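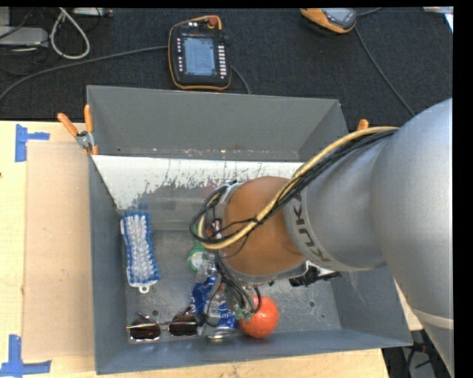 4. Seasonal changes in the home: what households did and why

4.1 Overview of the summer visits

We turn now to the part of the study that most of our participants were happiest to talk about, namely the small changes they made around the house when the weather warmed up. As described in Section 3, we visited 31 households in Clumdale, first at the tail end of winter and again in June, and on both visits we asked people to walk us through the rooms they used most. The second round of conversations ran a good deal longer than the first. People had things to show us, and more than one interview that was meant to end before lunch was still going at three in the afternoon, on a porch, with iced tea.

Of these households, 21 had changed something in the living room between the two visits. We use the word "changed" generously. It covers everything from a full rearrangement of the furniture down to a swapped pair of cushion covers, and we did not ask anyone to justify calling a thing a change if they felt it was one. Padilla's earlier work on rented apartments (see Section 2) took a stricter line and counted only changes that altered how a room was used. We tried that rule on our own notes and found that it threw away most of what people cared about, so we set it aside.

4.2 Textiles and windows

The most common change by far was to fabric. Heavy curtains came down and lighter ones went up, or in several homes nothing went up at all and the window was simply left bare until fall. Wool throws were folded away. Rugs were rolled and pushed under beds, into closets, and in one case behind a piano, where the owner admitted it would probably stay.

What interested us was the order in which these things happened. We had expected people to begin with the windows, since so many of them told us in winter that what they missed was the light. Instead, the bed was usually first. A participant in the Alcantara neighborhood described waking up too warm one night, pulling off the quilt, and then spending the whole next morning on the rest of the house "because I was already standing there holding a blanket." We heard versions of this story again and again. A single uncomfortable moment set off a string of small jobs, and the living room, which is where visitors see the results, tended to come near the end of it.

Storage played a larger part than we had allowed for in our interview guide. Households with a dry attic or a roomy hall closet changed more, and changed it earlier, than households without. This may sound obvious, but it is rarely mentioned in the decorating advice that our participants told us they read, which tends to assume that the winter things will go somewhere. One couple in a two-room apartment had given up on seasonal curtains entirely and kept a single set in a pale oatmeal linen all year. They were quite content with it, and they spoke warmly of the money saved.

4.3 Flowers, herbs, and other things brought indoors

In 17 homes we found something growing or cut on the second visit that had not been there on the first. Herbs on the kitchen sill were the usual choice, followed by cut flowers from the yard in whatever jar was clean. Bought flowers were less common than we had guessed, and people were a little shy about them, as if a bouquet from the store counted for less.

The Nonik plots, which are the shared gardens at the east end of town, deserve a word of their own. Participants who held a plot there brought home far more than they could eat or arrange, and they passed the extra along. Several of the flowers we noted in our room records had been picked by somebody other than the person who lived there. We did not design the study to follow these exchanges, and we are sorry now that we did not – they seem to us to be one of the main ways that the look of summer moves from one house to the next. A neighbor brings a handful of zinnias, the table gets cleared to make room for them, and the table then stays clear for a while.

4.4 Color

Our color findings are more modest. We compared each living room against the Tever chart on both visits, noting the three largest areas of color apart from the walls and floor. The June rooms were lighter overall, but the shift came mostly from removing dark things and only slightly from adding bright ones. Yellow, which our participants named more often than any other color when asked what summer looked like, turned up in very few of the rooms themselves. When Marites Padilla reviewed our notes she suggested that people may be describing the light and not the furnishings, and we think this is a sensible reading, though our data cannot settle it.

We should add that the chart was hard to use in rooms with strong afternoon sun. Some 2 in every ten readings had to be repeated with the shades drawn, and a few participants found this very funny, having just taken such trouble to let the light in.

4.5 Households that made no change

Finally, we want to say something about the homes where the living room stayed as it was. It would be easy to treat these as the empty column in the table, but the conversations were every bit as rich. Some people were caring for a parent or a new baby and had no hours to spare. Others had arranged the room years ago and liked it. One retired schoolteacher told us that her summer room was the back step, that she had swept it in April and put the chair out, and that she saw no reason to bother the sofa. Our coding sheet had no place for the back step. We have since added one, and we return to outdoor sitting places in Section 5.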